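Round tables, part two

The Lernby has a 100 cm top on a central pedestal, and the pedestal is where most of the trouble starts. Lean on the rim and the load sits well outside the base. I retightened the column bolt with a 24 mm socket and put felt under 3 of the feet. The wobble dropped to something I can ignore. 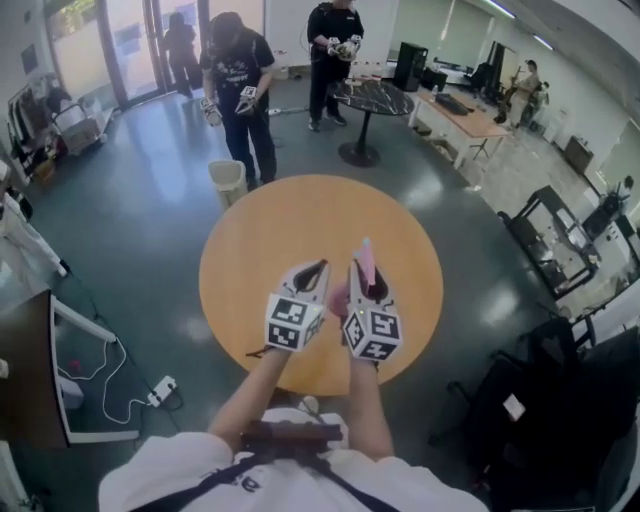
Finish is the other question. Orange-tan wood hides pencil marks and dust better than black marble, which shows every fingerprint by noon. Rozália Lengyel prefers the marble for its weight. I still wipe both with the same damp cloth and have seen no difference in wear.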